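Pettigrew Loft Conversion Living: Your Questions About Exposed Brick

We get a lot of mail about brick walls, and we love it! I've pulled the most common questions together and answered them as well as I can.

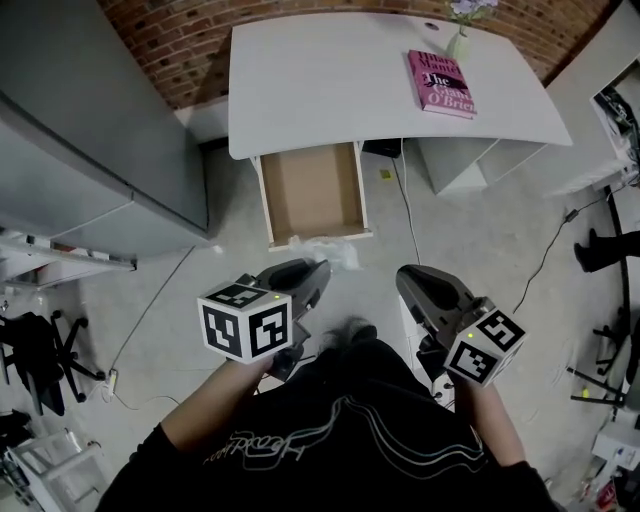 Do I have to do anything to old interior brick, or can I just live with it?

You can absolutely just live with it. Plenty of people in the Pettigrew building moved in, vacuumed the wall and called it done. If the brick is sound and the mortar stays put when you rub it with your thumb, a soft brush and a vacuum are all you need for the first year. What you put near it matters more than what you put on it. A white desk against red brick is one of my favorite pairings, especially over a light gray concrete floor, and a curved front edge softens all those straight mortar lines. Do leave a small gap behind any furniture so air can move and you can get the vacuum nozzle in there.

My wall sheds red dust. Is it falling apart?

Probably not. Old brick was often hidden under plaster for decades, and when the plaster comes off, the face underneath is a bit raw. Brush it from the top down with a soft bristle brush (never wire!), vacuum, wait a week, and do it again. Most walls calm down after the second or third round. If you find whole flakes the size of a coin on the floor, or sand pouring out of the joints, that's a different problem and you want a mason to look at it.

Should I seal it?

Maybe! I held out for years and then sealed the wall behind my stove, and I'm so glad I did, because tomato sauce wipes right off. For a living room or office I'd leave it bare unless the dust drives you up the wall. If you do seal, look for a breathable masonry sealer with a matte finish and test it somewhere hidden. A closet is perfect. Give the patch two full days before you judge the color, as many sealers look alarmingly dark at first.

And please don't seal a damp wall. You'll trap the moisture and the brick faces can pop off.

What's the white powder near the floor?

Salt. Water moves through the wall, picks up salts and leaves them on the surface when it dries. Dry brush it and vacuum it up. Washing just dissolves it and sends it back in. If it keeps returning, look for the water: a clogged gutter, soil piled too high outside, a dripping pipe. Graça Simões on the second floor of Pettigrew chased hers all through September and finally traced it to a split downspout. The wall has been clean ever since.

Can I hang heavy things on it?

Yes, and this is where brick really shines. Drill into the mortar if you can, as mortar is easy to patch later and brick isn't. Use a masonry bit, go slowly, and blow the dust out of the hole before the anchor goes in. For a mirror or a shelf full of books I do go into the brick itself, right in the middle of a good solid one, well away from its edges. Skip any brick that sounds hollow when you tap it.

For light frames, there are spring clips that grip the top and bottom of a single brick. They need the mortar to be set back a little, so they won't work on every wall, but when they work they're great.

How much does repointing cost?

It varies so much by region that I'd only mislead you with a going rate. I can tell you what happened here. I had two quotes for one living room wall, and the lower was $1,587 with cleanup included. Arlo Fitzsimmons did his own smaller wall for $400 in tools and materials, plus more evenings than he cares to remember. He's very proud of it and he should be!

One thing to ask every contractor: what mortar are you using? Soft old brick usually wants a soft lime mortar. Modern hard cement can crack the brick around it, and it's miserable to remove.

Does brick make a room cold?

An outside wall with no insulation will feel cool in winter, yes. A rug and a heavy curtain over the window do more than you'd think. Bookshelves help too, if you keep that air gap. In summer you get your reward, as the wall takes ages to warm up.

It echoes in here! Help?

That's usually the floor and ceiling more than the brick, which is bumpy enough to break sound up a bit. Start with the biggest rug you can afford. Then add something soft on the wall across from the brick, like a quilt or a fabric panel. I hung an old wool blanket and could suddenly hear people on the phone.

Which colors go with red brick?

So many! Warm whites, deep greens, navy, mustard, natural oak. Cool bright white can look a little stark on a whole wall but is lovely on a single piece of furniture. I'd be careful with other reds and with orange-toned wood, which tend to fight with it. Light makes a huge difference, so tape up your samples and look at them after dark with the lamps on.

Can I paint it?

It's your wall, so yes. Just know that getting paint back off old brick is slow, messy work. If you want it lighter, try limewash first. It soaks in, lets the wall breathe, and a fresh coat can often be rinsed back while it's new if you change your mind.

How often do you clean yours?

Every 12 weeks or so I run the soft brush attachment over it, starting at the ceiling. It takes me one podcast.

My question isn't here!

Send it in through the contact form, and tell me the age of the building if you know it. I read everything and add new answers as I go.

Last updated January 25, 2025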